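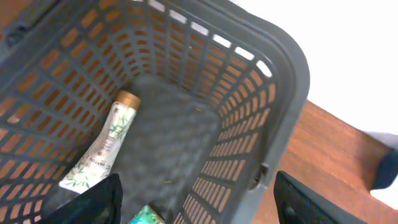 The open gripper over a gray shopping basket at Jomach's Drustville shop, with a white bottle lying inside.

DRUSTVILLE – Jomach has changed the service routine for its basket-picking arm after worn finger pads put the cell out of use for part of November.

The arm now gets new pads after every 172 hours of running time. Before the change, pads were replaced only when an operator reported items slipping.

Malathi Hegde, who runs the cell, said the wear was uneven and hard to spot by eye. One finger had lost more of its surface than the other, and bottles were turning in the grip as they were lifted.

"We kept adjusting the grip force," Hegde said. "We should have looked at the pads first."

A pad change takes around 24 minutes. The technician locks out the arm, removes 2 screws from each finger, cleans the seats and fits the new pads. The wrist camera is then checked against a printed target before the arm goes back to picking.

Tharun Pisharody of Menon, the Funddale company that supplies the pads, said a harder compound is being tested. Jomach will receive 33 sets for trial.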